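Mitbauende gesucht: zweiarmiger Türöffner-Roboter in der Gemeinschaftswerkstatt Jarkitis

Wir sind eine kleine, ziemlich zusammengewürfelte Runde, die sich abends in der Werkstatt Jarkitis trifft und an einem fahrbaren Roboter mit zwei Armen baut. Er heißt Porkorico, den Namen hat ihm Genivaldo Amaral gegeben, und inzwischen hören wir alle ein bisschen darauf. Porkorico soll eines Tages durch eine ganz normale Wohnung fahren und dort Türen aufmachen können, auch die mit runden Knäufen, die uns bisher am meisten Kopfzerbrechen bereiten (und, zugegeben, auch den meisten Spaß).

Ab Oktober möchten wir die Gruppe um 5 Leute vergrößern. Angefangen haben wir am Küchentisch von Aldo Palumbo, mit einem Fahrgestell aus zweiter Hand und sehr viel Zuversicht. Heute haben wir eine eigene Ecke in der Werkstatt, 37 Quadratmeter mit Drehbank, zwei Lötplätzen und einem Sofa, das schon bessere Zeiten gesehen hat, aber nach einem langen Abend immer noch wunderbar ist.

Wen wir suchen

Am dringendsten jemanden, der gern Greifer konstruiert, denn unsere Finger sind zu kurz und rutschen am Knauf ab. Dann jemanden mit Geduld für Simulation: Wir probieren jede Bewegung erst in einem nachgebauten Flur am Rechner aus, bevor wir sie der echten Mechanik zumuten, und dieser Flur braucht dringend weitere Türen, Schwellen und Griffe. Wer Kabelbäume sauber verlegen kann, wird bei uns auf Händen getragen. Und wenn du nichts davon gelernt hast, aber gern schraubst und fragst, dann komm bitte trotzdem, so haben die meisten von uns auch angefangen!

Was du mitbringen solltest

Einen Abend in der Woche, meistens ab 19 Uhr, und Lust, auch mal zwei Stunden lang gemeinsam einen Wackelkontakt zu suchen. Programmiert wird in Python, ein paar Grundkenntnisse helfen beim Simulationsteil sehr. Für die Drehbank gibt es eine Einweisung, die macht Aldo persönlich und ausführlich.

Was du bekommst

Geld leider keines, das sagen wir lieber gleich. Dafür einen Werkstattschlüssel, ein eigenes Fach im Regal, Kaffee und die Mitbenutzung aller Geräte, auch für eigene Projekte. Material für Porkorico zahlen wir aus der gemeinsamen Kasse, in der zurzeit 2.804 Euro liegen.
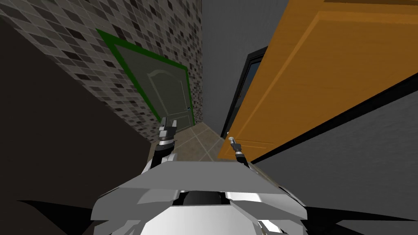 Porkorico im simulierten Flur, zwischen grün gerahmter und oranger Tür.

In der Simulation arbeiten wir gerade an der Frage, wie der Roboter in einem engen Flur stehen muss, damit beide Arme noch Platz haben. Wer dazu eine Meinung hat, darf sie gern gleich in die Bewerbung schreiben.

So meldest du dich

Schreib uns ein paar Zeilen darüber, was du schon gebaut hast oder immer bauen wolltest, und wirf sie in den Briefkasten der Werkstatt, Menziesweg 137, Stichwort »Porkorico«. Lebenslauf und Zeugnisse brauchen wir nicht. Genivaldo liest alles und meldet sich bei jedem zurück, manchmal dauert es ein paar Tage. Danach laden wir dich zu einem Probeabend ein, bring bitte geschlossene Schuhe mit.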